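In Conversation: Precious Le Roux on Keeping Parish Records Open

Published 15 Apr 2022

The Rustgate Local Studies Library holds the printed and handwritten records of the town and the farms that surround it, from vestry minutes to seed merchants' ledgers. Precious Le Roux was appointed Head of Collections in June, having previously managed the map room at Disholm. She spoke to the newsletter about the reading room, the cataloguing programme and the questions the public most often brings to the desk.

Ms Le Roux began by correcting an impression that the library is principally a resource for family history. "Family historians are our largest group of readers and they are very welcome," she said. "They are also the group we find easiest to help, as the registers are well indexed. The harder enquiries concern land. A person wishes to know when a lane was closed, or who was responsible for a culvert, and the answer may sit in three different series of papers, none of which mentions the lane by its present name."

The library's response has been a place-name index, now in its second year of preparation. Each entry links the modern name of a field, road or building to every earlier form found in the records. Spellings are copied as they stand. "We do not tidy them," Ms Le Roux said. "If a clerk wrote the same farm in two ways on one page, both go in. A reader who has seen only one of them in a deed must be able to find the other."

The index draws heavily on the Xaba deposit, a body of 70 estate volumes transferred to the library on long loan. The volumes record rents, repairs and disputes over boundaries, and were kept until recently in a private house. Asked about their condition, Ms Le Roux was measured. The paper is sound, she explained, but many of the bindings have failed at the spine, and 6 volumes may not be issued to readers until they have been treated. Copies of the most requested pages are available at the desk in the meantime.

The conversation turned to opening hours, which have been the subject of correspondence in these pages. Ms Le Roux confirmed that the reading room will continue to seat 40 readers and that the evening session will be retained. She did not rule out a change to the ordering times. "Staff are walking to the store and back for single items late in the day. I would prefer that readers placed their orders before noon, and I would prefer to persuade them of it before we make it a rule."

On the matter of charges, she was more direct. Readers will not pay to consult original material while she is in post. Fees for copies will be reviewed, and the present scale, which distinguishes between private and commercial use in terms that few applicants understand, will be rewritten in plain language.

She spoke at some length about training. New members of staff at Rustgate spend their first weeks on the enquiry desk, whatever their eventual duties. Ms Le Roux introduced the arrangement and considers it the most useful change she has made. "A cataloguer who has never been asked a question by a reader will describe a volume for other cataloguers," she said. "I did it myself at Disholm for longer than I should admit."
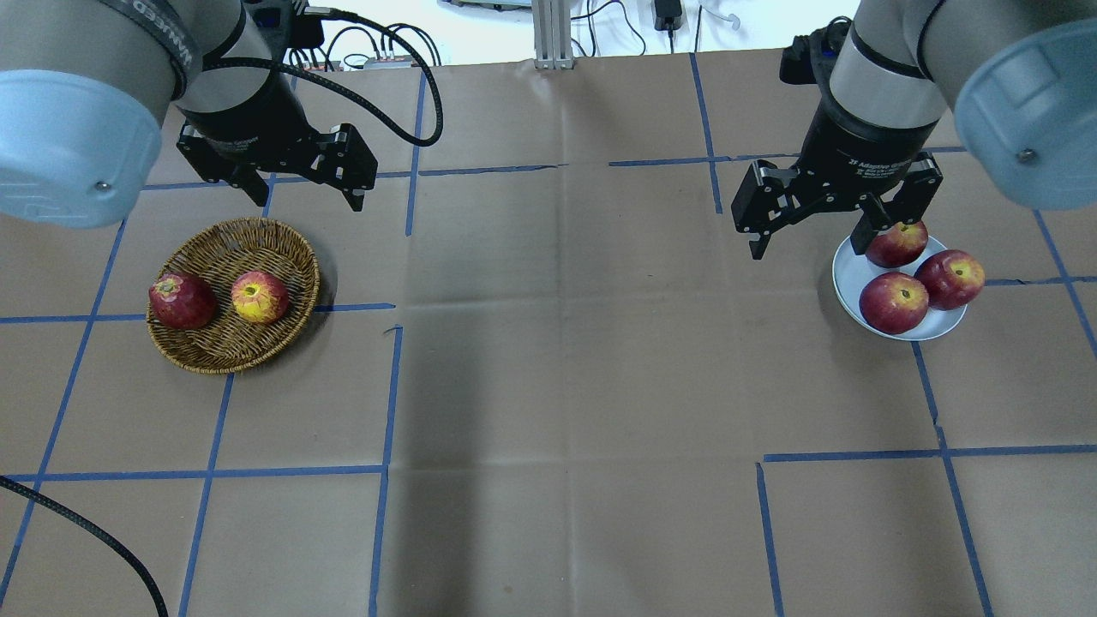

Large plans remain the most awkward items in the care of any local library, and Ms Le Roux has given them particular attention. Tithe maps and drainage plans are seldom of a standard size, and a reader who unrolls one on a bare table has no means of telling a colleague by telephone which corner is under discussion. She favours a covered surface ruled into squares, such as brown kraft paper with a grid of blue painter's tape laid over it, so that a position can be given simply by row and column. The same squares assist staff when a plan is recorded in sections for the index.

The final part of the interview concerned the Usside papers, which record the building of the town's waterworks. The library hopes to open them to readers once the correspondence has been sorted by date. Ms Le Roux asked that anyone whose relatives were employed at the works write to the enquiry desk, giving the surname and, where known, the trade. Original documents should not be sent by post.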